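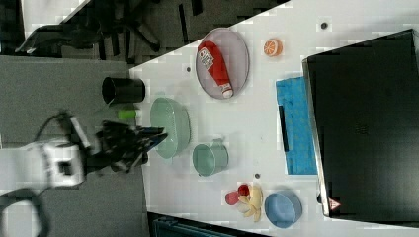 Figure 3. Tabletop with a black cup and a light green oval bowl; a multi-fingered gripper reaches in from the left.

Home | Issues | Authors | Contact
Print this article | E-mail this article

4. Morning routines in the Hulme households

4.1 Before the children wake

The diaries show that the parent who gets up first has usually a short time alone, and that this time is guarded carefully. In the household of Elsie Naylor, who agreed to be named, the first entry of the day is nearly always coffee and the second is the school bag. She wrote in October: "If I open my messages before the bag is ready, the bag is not ready." Other parents described the same order with different objects – a coat, a permission slip, a clean pair of socks.

We asked each of the 7 families to keep the diary on paper. Two of them moved to the phone after the first week, and their entries became shorter but more frequent. We kept both forms in the analysis and did not correct the spelling.

4.2 Breakfast and lunch boxes

Lunch was prepared in the morning in 4 households and on the evening before in the other 3. The evening group did not report calmer mornings. They wrote more often about things that were forgotten in the refrigerator, and one father drove back to the house for the same lunch box up to 6 times during the study. In the morning group, the parent often prepared food for all the children and left home with nothing for himself or herself. Jiang (Section 2) calls this "the missing portion", and we keep the term.

Breakfast was eaten sitting down less often than the parents expected when we first interviewed them. Several were surprised by their own diaries. One mother in Voldale asked us if she could change her interview answer; we added a note and left the answer as it was.

4.3 Leaving the house

The last minutes before the door are the part with the most crossed-out words. Shoes appear in every diary. Arguments about shoes were short, and the writers seldom mentioned them again in the evening entry – even when the morning entry had filled half a page. Hongjun Jiang coded these passages separately, and the results for the way to school follow in Section 5.

Previous section | Contents | Next section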